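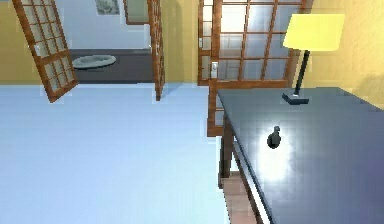 **lotdale_reader**

Good evening to all. I have a question about reading lamps. In May I moved to a small apartment in Skenton, and the evening light in my living room is very poor. I have one ceiling bulb, 100 watts of the old type, and after one hour with a book my eyes are tired. My budget is small. Should I buy a table lamp with a fabric shade, or a floor lamp which stands behind the chair?

**Rusu**

Floor lamp, behind the shoulder. A table lamp with a drum shade throws the light up and down, and the page gets only what is left. I had such a lamp for 9 years and I always moved the chair closer to it.

**wick_and_wire**

I don't agree with Rusu. It depends on the height. If the lower edge of the shade is at the level of your eyes when you sit, you don't see the bulb and the page is well lit. Most people put a tall lamp on a tall table and then they complain.

Also look at your table. A glossy dark top gives you a bright spot exactly where you look. I put a cloth on mine and it was a big improvement.

**Rusu**

> It depends on the height.

Yes, but who will buy a new table for a lamp? The person said the budget is small.

**lotdale_reader**

Thank you both. My table is low and it is matte, so maybe the spot is not my problem. Which bulb do you recommend? In the Botness shop they offered me a 9 watt LED, and the box says "warm."

**wick_and_wire**

9 watts LED is enough for one reader if the shade is light in color. With a dark shade I would take a stronger one. Check first the limit written on the socket.

**pagecorner**

Warm is pleasant but for small print I prefer neutral white. I tested 3 bulbs in the same lamp last winter, and with the warmest one I could not read footnotes. My wife says the neutral one looks like a dentist's office, so we use it only in my corner.

**Rusu**

Footnotes I can read with any bulb, sorry. Maybe it is time for new glasses?

**pagecorner**

The glasses are new :)

**lotdale_reader**

I will buy the 9 watt warm bulb and a used table lamp, and leave the ceiling light on too. If it is not good I will come back and ask about floor lamps.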